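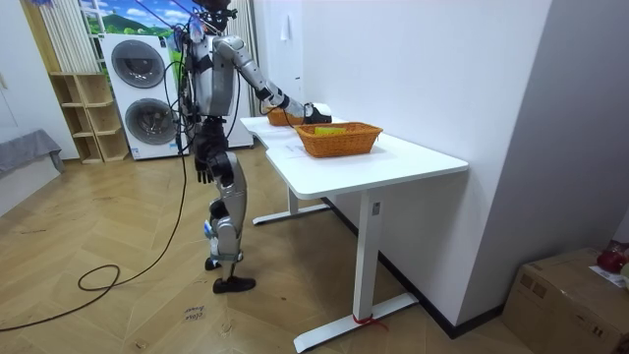 Page last changed: Monday, 16:40 (H. Miyazaki)

Home | Notebook | Rigs | Parts | Bookings

Search the notebook Go

Chores bench, sorting entry 2
February — Hinata Miyazaki

Purpose: find out if the humanoid can do the tidy-up job we wrote down for the Furon visit. Items on the desk, two wicker baskets, each item to the right basket. A person does it without putting down their coffee. Unai wants a yes or no by the end of the month. I doubt he will get either.

Setup. Desk against the wall, robot standing at it, on its own feet. Standing adds trouble that the Cisholm arm never had. When the arm goes out to the far basket the body shifts to balance and the hand arrives somewhere slightly different from where it was sent. Isamu measured the worst case at 80 mm with the old gains. With the new ones it is small enough that the wrist correction takes it up, though the reach gets slow. Far basket reaches are logged separately from now on.

Cable: leave a slack coil on the floor behind the feet and keep it clear of the rear heel. Masanobu has asked for this twice. Check it before every run, including short ones.

Runs. 14 in the afternoon block. Total time on task 895 s, not counting resets. Resets were by hand (mine) and took longer than the task, so any claim about saved labour has to wait until the reset is counted too. Kanako raised the same point about the Baltberg towel work and was right then as well.

Breakdown by type of trouble, most annoying first:

- Hand closes on the basket rim. The wicker gives, the force reading looks like a soft object, and the controller is pleased with itself. Basket comes along for the ride.
- Round items roll at first contact. Approach from above helps. Approach from the side does not, at any speed I tried.
- Release. The fingers open fine but the item stays against one of them. Small shake added at the end of the place motion. Ugly, works often enough to keep.
- Stops with no fault code. Two of these. Logs sent to Isamu. 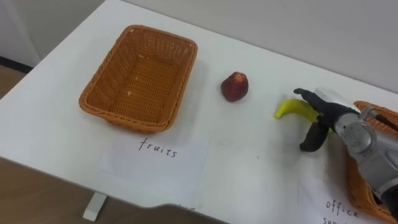

Grasp choice matters more than I gave it credit for in entry 1. The planner used to pick the widest part of an item and close straight down, a fair rule for boxes and a poor one for produce. It now prefers one finger over the top and one below, and takes the long axis of the item into account. Bananas get the most from this. In the head-camera view the upper black finger lies over the banana and the lower one hangs in front of it, with the red fruit well clear to the side, and that spacing is the easy case. Pushed up against each other the two would be a different problem. The labels are paper sheets in front of the baskets, "fruits" in pen for one and "office" starting the other, and pen on plain paper was enough for the reader. Kanako's thin handwriting was my main worry there. If a sheet is moved, the plan should follow the sheet, and I have not tested that yet.

Office items are well behind fruit. Flat things are the problem: the fingers are rubbery at the tip and will not get under a sheet of card on a matte top. Sliding the item to the desk edge and pinching it there is what a person does. Isamu has a version of that from the Sugawara job, written for a fixed base. It assumes the shoulder does not move, so it needs rework before it goes anywhere near this robot.

On the chores question, for Unai: sorting a few known things on a clear desk, with someone standing by, yes. Leaving it alone in a kitchen, no. The gap is mostly recovery. When a grasp slips, a person has already fixed it before noticing. The robot goes back to the start pose, looks again, and plans from scratch. Slow, but also safe, and I would not trade it away for a nicer demo. The washer is a separate job and I would rather not promise a date on it.

To do
- Swap the label sheets between runs and see which basket it goes to
- Rim contact: try a position check before trusting the force reading
- Fruit touching fruit, both orders
- Time the resets properly (Masanobu has the stopwatch)
- Ask Isamu what the edge-pinch code needs from the base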